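Section 4: Laying Out Your Work Surface

The Gallden folding craft table arrives flat, and left to itself it would prefer to stay that way. Set aside an evening.

1. Unfold the legs one pair at a time. Each leg clicks when it locks. If you hear three clicks, go back and find the leg that is sulking.

2. Turn the table upright with a second person. One person can do it, and our returns department at Nemomico has met several of them.

3. Level the feet. Each foot turns a little in either direction. Kitchen floors in older houses may ask for more than the feet have to give, in which case a folded piece of card remains undefeated.

CAUTION: Do not exceed a load of 246 pounds. Please do not stand on the table to change a light bulb, however briefly.

4. Unroll the mat and let it lie overnight. It will curl at the corners until morning. Heavy books help, and so does not looking at it.

5. For glue, paint or resin, cover the part of the mat nearest you with clear plastic sheeting. It need not be perfectly smooth. Wrinkles do no harm unless you are pouring, when every one of them becomes a small canal.

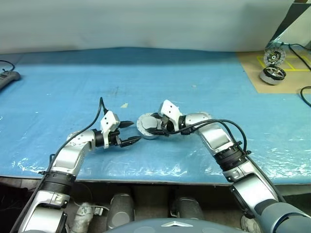 6. Tape the sheeting down along the long sides only. Use low-tack tape. The other kind will come off eventually, and bring some mat with it.

NOTE: The Dabbas clip set (sold separately, naturally) holds sheeting without tape and fits all Gallden tables made after August.

7. Wipe the mat with warm water and dish soap when you finish. Solvents will remove the stain, then the mat.

To fold the table away, go to Section 5.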